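Skasska compara câmaras e pinças em ensaio de café

Redação – dom. 5 de dezembro

A Skasska passou a semana a testar quatro configurações de captura e controlo para a sua linha de robôs de serviço. Mesas, cadeiras, loiça. O objectivo era escolher a combinação que segue para a fase seguinte, e a decisão já está quase fechada, segundo Laine Org, responsável pelos ensaios.

Em comparação: duas pinças da Fehr, uma de dois dedos e outra de três, um braço da Ardale e um controlador da Cultarance. As câmaras são as mesmas em todas as configurações. A parte humana do ensaio, com pulseiras de marcadores, serve de referência para tudo o resto.

O plano previa 200 repetições por tarefa. Puxar a cadeira, encostar a cadeira, rodar a cadeira, levantar um copo. No total a equipa já passou das 3000 gravações, contando com as de julho, feitas ainda com a versão antiga do controlador.

«As cadeiras deram mais trabalho do que os copos, e de longe», diz Org. O problema é o rebordo. Quando é grosso e irregular, a pinça de dois dedos agarra num ponto e a peça roda; a de três aguenta melhor mas demora mais a fechar. Com a mão humana a pega faz-se no rebordo, sem pensar muito, e é esse gesto que a equipa quer medir.
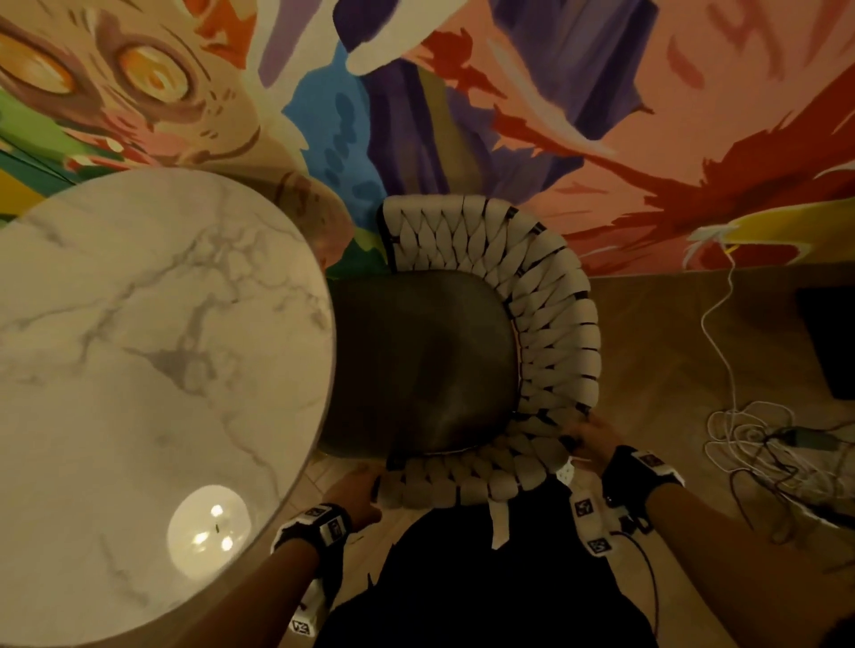
Quanto às câmaras, a da cabeça continua a ser a preferida. Dá o contexto todo, a cadeira e a mesa ao mesmo tempo, e não obriga a montar tripés. A contrapartida são os reflexos. Tampos brilhantes com luz de tecto por cima confundem a estimativa de profundidade, e em parte dos ensaios foi preciso descartar sequências inteiras. A equipa experimentou baixar a exposição. Ajudou, pouco.

Fundos muito coloridos também entraram no teste, de propósito. Org queria saber se o seguimento dos marcadores se aguentava com paredes pintadas atrás. Aguentou-se. Os marcadores são a preto e branco e o detector quase não falhou – as perdas apareceram sobretudo quando o pulso rodava para fora e as etiquetas deixavam de estar viradas para a câmara.

Daí a opção por várias etiquetas em cada pulseira. Com uma só, a posição da mão perdia-se a meio do gesto. Falta resolver a questão dos cabos, que continuam a incomodar quem grava. Uma versão sem fios está em estudo, sem data.

No controlador houve surpresa. O da Cultarance respondeu em 7 milissegundos nos ensaios com carga, melhor do que a equipa contava, mas reiniciou duas vezes durante as sessões longas. A empresa já recebeu os registos. Até haver resposta, a Skasska mantém o controlador antigo montado como reserva.

O braço da Ardale portou-se bem nas tarefas lentas. Nas rápidas vibra no fim do movimento, o que se nota ao encostar a cadeira à mesa: toca, recua, volta a tocar. Org fala num ajuste de software e não quer para já trocar de braço.

Resultados provisórios da pinça de três dedos: 59 falhas no conjunto das tarefas com cadeira, quase todas na rotação. A de dois dedos falhou mais, mas os números ainda estão a ser revistos e a empresa prefere não os divulgar antes de repetir uma parte das gravaçoes.

Para as próximas sessões ficam as cadeiras com braços, os bancos altos e as mesas de tampo mate, para ver se o problema da profundidade desaparece mesmo. A pinça de três dedos segue em qualquer caso. A de dois dedos volta à Fehr para levar borrachas novas e é testada outra vez quando chegar.

O relatório completo sai depois desas sessões e será enviado primeiro aos três fornecedores.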